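What the simulator did to our bread week. A thread. 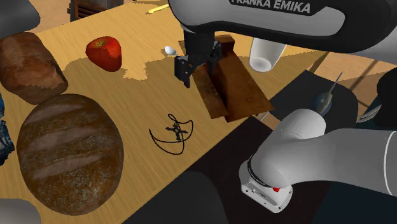
Franka arm, open gripper, two loaves, one apple. A render from the Vass tabletop set.

Some background. I run evaluations for a small manipulation group in Plomdale. We train a policy in simulation, it picks things up, we write down how often. My job is mostly the writing down.

In April the numbers got good. Too good, if you have done this for a while, but we had a demo in Sindton coming up and I chose to feel proud.

2,294 grasp attempts in the batch. The report said 1,811 of them succeeded. I put that on a slide. I made the font large.

Then a coworker asked to see a few of the successes. Fair request. I opened one at random and the gripper closed on air, a hand's width above the apple, and stayed there with what I can only call confidence. Logged as a success.

Opened another. The arm pushed the big loaf sideways and stopped. Success!

Third one, it picked up the apple. So we weren't wrong every time, which made it harder to find.

The cause, for those who enjoy this kind of thing: our checker asked two questions. Are the fingers in contact with something? Has the target moved from where it started? It never asked whether the fingers were in contact with the target.

And the fingers were in contact with something. Each other. Close on nothing, they touch, box ticked.

As for the target moving: objects in our scenes spawn slightly above the table and settle. Everything moves in the first few steps. An apple left alone all afternoon would have passed.

I wrote that checker. There is a comment in it, from me, saying "tighten this later."

The safety part, which is less funny. The same contact signal fed the force limit we use on the real arm at our Lutley bench. Finger-on-finger contact told it "object held," and "object held" raised the limit for the next move.

So a hand holding nothing was allowed to push harder than a hand holding an egg. We pulled that build off the bench within the hour. It had run there for 9 days at low speed, inside the fence. No one got hurt. I still don't love typing the 9.

Fixes, all dull. Contact has to be with the named object. Height is measured after things settle, and has to hold for 14 steps. The force limit no longer listens to the success checker at all. They should never have been introduced.

Reran the batch. I'm not posting the new rate until somebody else has watched the clips. The slide font has been reduced.

To the three people already asking: yes, the comment is still in the code. I moved it to the top of the file.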